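WORKSHOP NOTES
The folding rig, seven months in

Regular readers will remember that I was against this one. When Tamás Takács stood up at the September open night and proposed that the shared workshop build a two-armed machine to fold cleaning cloths, I asked what was wrong with hands. I still haven't had an answer I like. But the rig exists, it hangs over the long table, and enough of you have written in to ask how it's going that I agreed to spend a few evenings with it and report back.

The project is called Lellumel. Tamás says the name has no meaning and I believe him. The idea is simple enough to say in one breath: two arms hang from an overhead beam, cameras up there look down at the table, and a program works out where the corners of a cloth are and tells the arms what to do with them. Liam Dawber did the metalwork and most of the wiring. The program started as a package called Prerkov, which Tamás had used before and swears by, though he has rewritten so much of it that I'm not sure what he's swearing by now.

Let me be fair about the build itself, because it's good. Hanging everything from above was Liam's idea. The first plan had the arms bolted to the tabletop, which would have cost us the only large flat surface in the building, and I would have fought that one properly. As it is, you can still lay out a sheet of plywood when the rig is parked. The beam doesn't sway when you push it. I pushed it quite hard. Liam used more bolts than he needed and then went back and put thread lock on every one of them, and I can't find a single cable that would catch on anything as the arms travel. If the whole project were scrapped tomorrow I'd want to keep that beam.

The folding is another matter. Tamás keeps a log of every attempt, and it stood at 566 the evening I sat down with it. Of those, 91 are marked as good folds. That's a little under one in six. I asked what counts as good, and the answer was that the cloth ends up in a shape with two folds in it and nothing sticking out past the edge by more than a finger's width. My grandmother would have sent it back.

Nor are the good ones spread evenly. Most of them began with the cloth already lying flat and square to the table, placed there by a person. A person who has laid a cloth flat and square is, by my reckoning, two seconds away from having folded it. Start with the cloth in a heap, as any cloth out of a dryer will be, and the numbers fall off a cliff. Tamás doesn't hide this. He has a separate page in the log for heaps and it makes for gloomy reading.

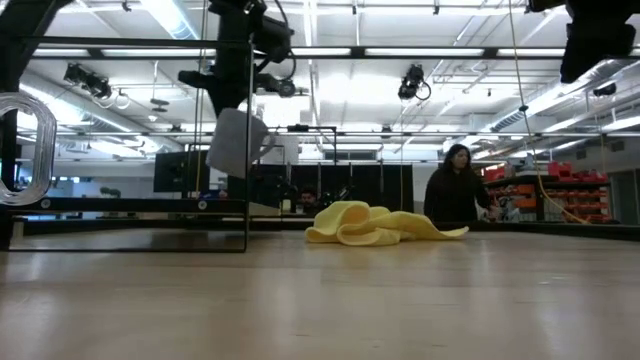
The trouble, as he explains it, is that a heap has no corners until you pull on it. The program sees a ridge, decides it's an edge, and sends an arm down to pinch it. If the guess is wrong, the arm lifts the cloth by its middle and you get a sort of tent. Then it puts the tent down and guesses again. I watched it do this nine times in a row with the same cloth, and each time it set it down in a shape I'd have called worse than the last. Liam, who has more patience than I do, pointed out that a couple of those tries had turned up a true corner, and that the program had simply failed to notice. I'm not certain that's a point in its favor.

The grippers have been through several versions. Bare plastic fingers slid off. Rubber ones grabbed the cloth and also whatever was under it, which on one occasion was the corner of the log book. Covering them in fabric was suggested by somebody at the sewing table who had got tired of hearing about it, and it's the best change anyone has made so far. Fabric on fabric drags without biting. Liam would like to try a coarser weave next, and he's asked for offcuts. Canvas or old denim, nothing stretchy.

Lighting has eaten up more time than anyone planned for. The tabletop has a shine to it, and a pale cloth on a pale shiny table under bright tubes gives the program a hard time. Tamás got better results with a dark blanket spread out beforehand, but the blanket moved whenever an arm touched it, so then there were two cloths to keep track of. A matte board has been talked about. Sanding the table has also been talked about, and I'd like it on record that I said no.

Now, money. The build has used up 3000 from the equipment fund, which is what was voted for it, and Liam has kept every receipt in a Ko biscuit tin on the shelf by the kettle if you want to go through them. There's nothing improper in there. The largest share went on the arms, which came secondhand through Flikent, and one needed a joint rebuilt before it would hold its position. My complaint is about what comes next. Tamás would like a second round for better cameras, on the grounds that the present ones can't see fine folds. Maybe so. But I've seen the program handed a perfectly clear view of a corner and ignore it, and I don't think a sharper picture of that corner would have changed its mind.

What I'd support is a stretch of work with the parts we've got. Leave flat cloths alone, they're a solved problem and weren't much of a problem to begin with. Work on heaps only. Write down what the program believed it was pinching every time, next to what it had hold of, so that the log tells us something besides pass or fail. If the heap page looks better after that, I'll vote for the cameras and buy Tamás a drink. If it doesn't, I'd put the arms to some job where the things being picked up are stiff. Sorting the screw drawers comes to mind, and nearly everybody who has used the screw drawers lately will back me up.

Tamás read a draft of this and asked me to add two things. The first is that folding cloth is known to be difficult and that he said so in September, which he did, at length. The second is that the rig has taught four people to wire a motor driver who couldn't do it before, one of them being me. That's true as well. Mine worked on the second try, after Liam found the wire I'd left out.

If you'd like to see it running, come by on a rig evening; the sign-up sheet is on the inside of the tool room door. Keep your sleeves and hair clear of the arms, and stay on your own side of the table while they're moving. The stop button works, I tested it myself. Bring a cloth if you have one you don't care about, one color, no fringe. Terry toweling is no use at present, as the loops confuse the edge finder.

Denim offcuts go in the box under the bench, and please cut the rivets off first.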